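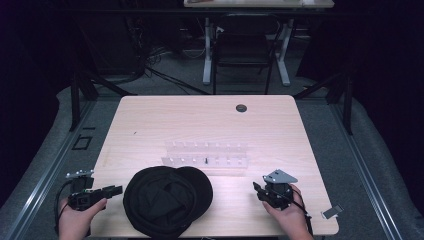

Ticket: Label printer drops off the network overnight
Site: Prarovthorpe depot, goods-in office
Opened by: Macarena Carrasco
Opened: Wednesday, April 24, 2024
Priority: Normal
Status: Closed

Reported fault

The Kasen label printer in goods-in cannot be reached first thing in the morning. Jobs sent from the Achari stock system sit in the queue with the status "waiting for device". The printer's own panel shows Ready and the network light is green. Switching it off and on clears the fault until the next morning. The second Kasen in dispatch is the same model and does not do this.

Entry 1

Pinged the printer from the office PC while the fault was present. No reply. Pinged the dispatch printer, reply in 2 ms. Printed the configuration label from the front panel. Address, mask and gateway all correct. Address is set to automatic on the goods-in unit and fixed on the dispatch unit.

Power cycled. Ping restored. Queue emptied without being touched.

Entry 2

Swapped the patch lead and moved the printer to port 7 on the wall switch. Fault returned the next morning. Old lead tested good and put back in the drawer.

Entry 3

Checked the address list on the router. The goods-in printer had a lease which ran out during the night and was not renewed. The same address had then been given to a handheld scanner on charge. Scanner holds the address, printer still believes it has it. Printer does not report a conflict on the panel or in its log.

Lease time on the router is set to 60 minutes. Site says it was shortened last November when the visitor wireless was put in. No record of the change in the site notes. Have added one.

Entry 4

Sleep timer on the goods-in printer was on. On the dispatch printer it is off. Left it on for one more night as a test, with the lease time unchanged, and logged pings from the office PC. Replies stopped after the printer went to sleep and did not come back when it woke.

Turned sleep off for the following night. Printer stayed up and renewed its lease each time. Conclusion is that the network card does not ask for renewal while asleep and does not check the address on waking. Firmware is one release behind. The release notes for the newer one do not mention sleep or addressing, so it has not been applied.

Entry 5

Changes made:

Fixed address set on the goods-in printer, outside the automatic range. Automatic range on the router now starts at 200.
Sleep timer turned back on.
Printer port on the Achari print server changed to the new address.
Old port deleted after the queue was confirmed empty.
Address written on the label inside the printer lid.

First test job failed with "unknown device". The Feto print service keeps the old address until it is restarted. Restarted the service, resent the job, label printed. Alignment was out by one label after the lid had been opened. Ran the media calibration from the panel and reprinted.

Entry 6

Reply from M. Carrasco: working every morning since the change, no restarts needed. Asks whether the dispatch printer needs the same. It does not, fixed address already in place.

Outstanding

Lease time for the visitor wireless to be split from the main network. Raised as a separate request.

Ticket closed with the agreement of the user.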